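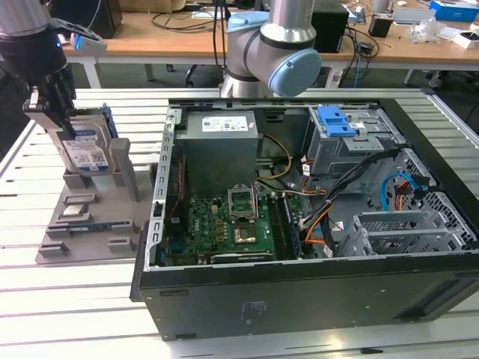

Open tower on the bench, side panel off, CPU bracket raised.

polberg-towers: README

Notes and pictures on the insides of old desktop PCs, kept by Zamfira Crăciun. There are 478 pictures in this release, covering 21 towers, most of them heavier than they need to be.

What's in it
Cases on their sides with the power supply, motherboard, memory, drive cage and cabling left in place. Cable management varies from poor to heroic optimism.

Layout
pictures/ – one folder per tower
parts.csv – one line per part, spelling mostly consistent
notes.txt – grumbles, by folder

Known problems
Folder 14 has two lines for the same power supply. I know.
"Cable, misc" is doing far too much work as a label. Version 2 will split it into power, data and mystery.
Cable colours are recorded as I saw them, so one person's orange may be another's tired red.

Use
Free for teaching and research. Please don't use it as a repair manual – the Villalba folder alone should put you off.

Last tidied in October.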